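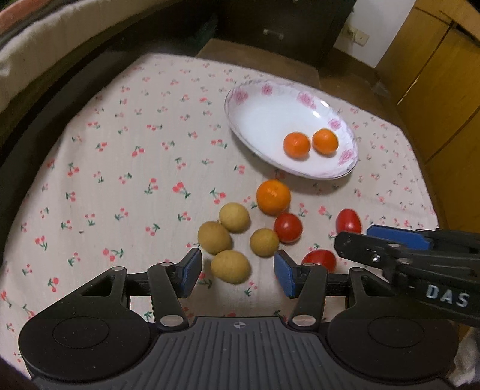
I have worked at Tallari for long enough to remember when sorting fruit was considered beneath a machine's dignity. We bought a labeler, then a palletizer, then something in a cage that folded cartons and sulked in humid weather. The fruit itself stayed with us. You needed hands for it, the managers said, in the tone people use for a compliment that comes instead of a raise.

Now the hands are being asked to teach. Part of my shift at the Vaduvville site is spent holding a gripper and doing slowly what I used to do fast: close on an orange, lift it, put it in a dish, open. Oranges are easy. Tomatoes require tact. The recordings go off to be learned from, and one day a machine on the line will pick up a tomato in a way that owes something to me, including, I suspect, my habit of approaching everything a little from the left.

The training sheet asks for 300 clean repetitions per person. I turned in 312, out of pride, and received the same thank-you email as everyone else.

People want me to be either frightened or thrilled about this, and I disappoint both camps. The old job wore out wrists. I have a drawer full of braces at home, and I won't get sentimental about an activity that put them there. If a machine wants the four-in-the-morning citrus shift, it can have my locker.

What bothers me is the bookkeeping. When the company bought the palletizer, it paid the people who made it, and there was a line in the budget with a satisfying number of zeros. The skill going into this new system comes from the floor, and it appears in the budget under "training hours," at the regular rate, next to the fire drill. Ferdinand Plattner, our shift lead, raised this at the meeting in June. He was told it was an excellent question. It has been excellent for five months now.

There's a subtler change too. For years I was told that my work was unskilled, a word that appeared on actual paperwork. Then someone had to write down what I did so a machine could do it, and the document came to 99 pages. Page 41 is entirely about bruising. I've asked for a copy to show my mother.

I also notice that I handle things differently. I catch myself at the supermarket closing on a lemon from directly above, fingers level, with a short pause before the lift. Javier on the packing side does the same with his coffee cup. We've become tidier than we were, and slower, and the line doesn't reward either one.

So here is what I'd like, in plain terms. Put the people who give the demonstrations on a separate pay grade while they do it. Put in writing who gets first call on the jobs that come afterward, the tending and checking and un-jamming, since there will be un-jamming. Tell us before the equipment arrives on the loading dock and we have to read the shipping label to learn our future.

Management says a plan is coming. In the meantime I've been asked for another round, this time with smaller tomatoes.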